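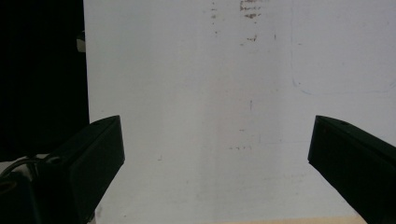
27 July 2021
By the business desk

Joltdale is to change the way it charges for collecting used cardboard from small shops and workshops. From next month, businesses that set out fewer than six bales a week will pay by weight instead of by pickup. The town's collection contractor, Terden, published the new terms on its website.

Under the present arrangement, a business pays a flat fee each time a truck stops, whatever is on the curb. Terden says the flat fee was set when most of its customers were supermarkets and furniture stores, which produce large, dense bales with their own compactors. Small mail-order sellers now make up the larger part of its customer list, and their cardboard is usually flattened by hand and tied with string. A flattened stack takes up far more space in the truck than a compacted bale of the same weight.

The new tariff has two bands. The lower band covers customers who hand over up to 200 pounds in a billing month. The upper band runs from there to 2000 pounds. Above that limit a customer must sign a commercial contract, with a fixed collection hour and a container supplied by the contractor. Weighing will be done on the truck, using a scale built into the lift, and the reading will be printed on the receipt.

Wet cardboard will be refused. Terden's terms set a moisture limit and allow the driver to reject a load that is visibly soaked, since water adds to the weight and weakens the fiber. Businesses without indoor storage are advised to keep their stacks under a cover and off the ground. Tape and paper labels may stay on the boxes. Foam, plastic film and air pillows must be taken out – a load containing them will be charged as mixed waste at the higher rate.

Waxed and plastic-coated board is also excluded. The coating does not break down in the pulper and has to be screened out at the mill. This mainly concerns produce sellers and fish counters, who will need a separate arrangement for those boxes.

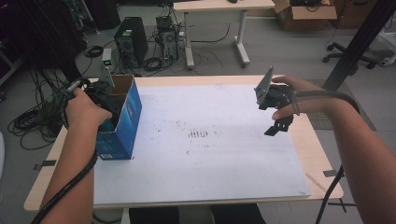
Do boxes with printing on them have to be kept separate from plain brown ones? Printed and plain boxes can go in the same stack, as long as neither kind is waxed or coated with plastic.

The cardboard goes to the Nindbridge mill, where it is pulped and made into the wavy middle layer of new board. The mill grades incoming loads on three points: moisture, share of foreign material and average fiber length. Fiber gets shorter each time it is recycled, and the mill blends in a portion of new pulp to keep the strength of the finished sheet within its limits. Loads that fall below the lowest grade are sent back at the sender's cost.

Terden ran a trial of the weight-based tariff in June on a single route in the north of the town. According to the company's summary, the trucks on that route made fewer stops, as several customers chose to hold their cardboard longer and put out larger stacks. The summary does not say whether those customers paid more or less than before. It does note that two of the lift scales had to be recalibrated during the trial after giving readings that differed from the mill's weighbridge.

Buzatu, a packaging wholesaler with a warehouse on the edge of town, will run a drop-off point for businesses that prefer to bring their own. It will accept flattened boxes without charge up to the limit of the lower band. The yard has room for 1000 cubic feet of loose board and will close to new deliveries when it is full. Customers must unload their own vehicles, and boxes that have not been flattened will be turned away.

Household collection is not affected. Residents can go on placing flattened boxes in or beside the blue bin on their normal day.

Businesses already registered with Terden do not need to reapply. Their accounts will be moved to the band that matches their last quarter's volume – where no weight is on record, the lower band will be used until the first full month has been billed. Objections to the assigned band can be made in writing within six weeks of the first bill.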